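Speaker notes: Three Plays From the Spread Era That Nobody Runs Anymore
Coaches' evening, September. Slot is 15 minutes plus questions.

Opening. Say hi, thank Theresia Camenzind for the invite and for sorting out the projector. Mention that I coached the line for Plendholm and never called a play in my life, so they should take my play-calling opinions with a grain of salt. Wait for the heckle from the Koller table. It'll come.

Then go straight in. When I started watching old game film properly, I was looking for the big stuff, the long touchdowns and the fourth-down stops. After a while I got hooked on the boring snaps (second and six, ball on the left hash, no score yet) because that's where you can see what a coach really believes. So tonight I want to talk about one running play, the counter, and how our league fell in and out of love with it.

Slide 2

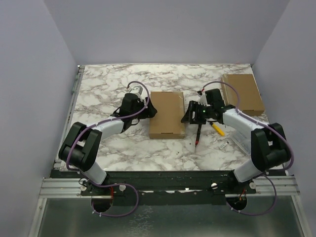 Two arms on the near edge, one left and one right.

First point: what the counter is, quickly, for the parents in the room. Everybody starts one way, the back takes a step that way too, and then two blockers pull across and the ball goes behind them. That's it! The defense reads the first step and by the time they've fixed their mistake the guard is already on top of them. Don't get lost in terminology here. Last time I did ten minutes on the difference between a kick-out and a log block and I could see people looking at their phones.

Second point: why it worked so well for Plendholm. We ran for 1,671 yards that year, and the next year we ran for 1,799, with a smaller line and a back who'd been a cornerback in the spring. People always ask me who the star was. There wasn't one. We had a left guard, Villads Kjærgaard, who could pull across the whole formation and arrive in a good mood. Villads is coming tonight, so if he's in the room make him stand up. He'll hate it.

Tell the Koller story here. We're up by three, they've got eight guys near the line, everybody in the stadium knows we're running. The call comes in and it's counter to the right, into the short side, which made no sense to me at all. I was yelling on the sideline. Villads pulls, gets just enough of their end, and we pick up 15. Next snap, same play, other way, two yards. I love that part. The two yards mattered as much as the 15, as it kept the clock going and their linebackers started standing a little more flat-footed after that. On film you can see their middle linebacker take a false step on the first play and then no step at all on the second.

(Pause the clip right at the handoff. If the remote won't behave, just press the space bar on the laptop.)

Third point: where it went. Teams spread out, linebackers got lighter and faster, and coaches figured they could get the same numbers by throwing a quick screen. Fair enough. Clonero went to four receivers and beat everybody for two seasons, and after that half the league copied them. I copied them too, a bit, in my drills. I'm not going to stand up there and say the old days were better. Some of that old film is awful to watch, you get three runs and a punt, three runs and a punt, and the band gets more airtime than the quarterback.

Slide 3 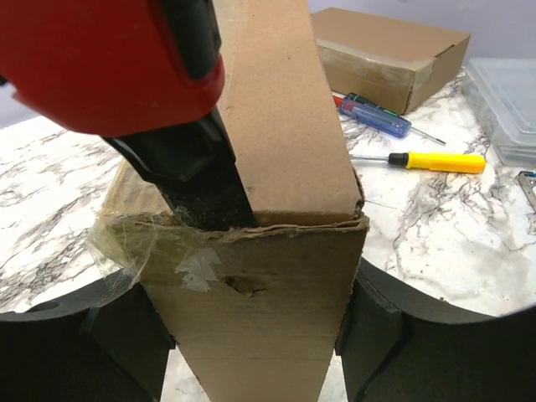

Getting back to the defensive side, I want people to think about what an end is supposed to do when he sees a guard coming at him. The textbook says squeeze down and meet him with the inside shoulder. Most kids freeze instead, or they run upfield and open a lane you could park a bus in. What you want is for the end to get into that gap early and stay there. Look at the black finger on the slide, shoved right into the torn opening at the top of that cardboard box. It's in the hole, it's taking up the space, and no pulling guard is getting through there. Tell your ends to be the finger. They'll laugh, and then they'll remember it on third and short.

Follow up with the wrong-arm technique, where the end goes under the puller's block and spills the run outside. Show it with a helper from the front row, walking speed only. My knees are not what they were. Make clear that if you spill it, somebody has to be outside waiting, so the linebacker and the safety need to know it's coming. Koller did this to us in the rematch and we had no answer until the second half.

Clip two is from the Clurari game. Watch the tight end, not the ball. He's supposed to block down and he gets a terrible start, slips, ends up on one knee, and somehow still gets in the way of the right guy. I've shown this to my linemen every summer as proof that getting in the way counts.

If I'm running long, skip the bit about huddle tempo and go straight to the practice plan. If I'm running short (ha), do the tempo bit.

Practice plan to hand out: pullers get their footwork in before the warm-up stretch is even over, no pads, two steps and look for color. Ends work against them at half speed. Put it all together at the end of practice when they're tired and sloppy, that's when you find out who's guessing.

Questions. Somebody will ask if you can run counter out of the shotgun. Yes! Plenty of people do, and the timing is a little different because the back starts deeper or beside the quarterback, so give the guards an extra beat. Somebody else will ask about the Koller call and whether I've forgiven the coordinator for it. Yes, I bought him dinner.

Pick up the clicker and the spare cable before leaving. Give Theresia her key back.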